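Plondstead Robotics Club > Build Log > Gripper data, bin sorting project

yt_yu
Posted December 3, 2021

Status for the handheld gripper. We have 685 demonstrations logged, 119 of them rejected by the sync check. Most of the rejects come from one object class: smooth, curved, wider at the bottom than at the top. The pads make contact on a small patch and the part rotates when you lift.

Current grip on the blue one, pads on the left and right flanks, molding seam between the fingers:
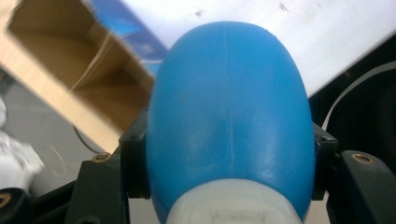
Proposed procedure for curved parts

1. Close at the widest point you can reach.
2. Hold for 13 frames before lifting.
3. Log rotation as a failure even if the part makes it to the bin.

Yao-tsung Yu

torque_limit
Disagree with 1. On a tapered part, the pads want contact below the widest point if you lift from above. Otherwise the normals point the wrong way and it squeezes out.

mkyuen
Depends which way the taper runs. On this one it narrows toward the upper end, so anything lower is wider and gravity works for you. I'd keep step 1 and change the pads. Marketti sells a softer sheet and Ng has offcuts in the drawer.

torque_limit
Softer pads change the closing width reading. Then the first 685 don't match the rest.

mkyuen
They match if you re-zero. I did it in May for the Pruvach fingers and the offset was constant over 7 runs.

torque_limit
Constant at one force. Did you try it at more than one?

mkyuen
No.

yt_yu
OK. Pads stay as they are until somebody measures offset against force. Mei-kuen, can you post the May numbers in the calibration thread?

Also, please check the brass inserts before a session. One finger came in with a loose screw and the width drifted over the whole batch.

gantry9
Does step 3 apply to the old runs? I have some where it turned maybe a quarter and still landed fine.

yt_yu
Yes. Relabel them and leave the raw files alone.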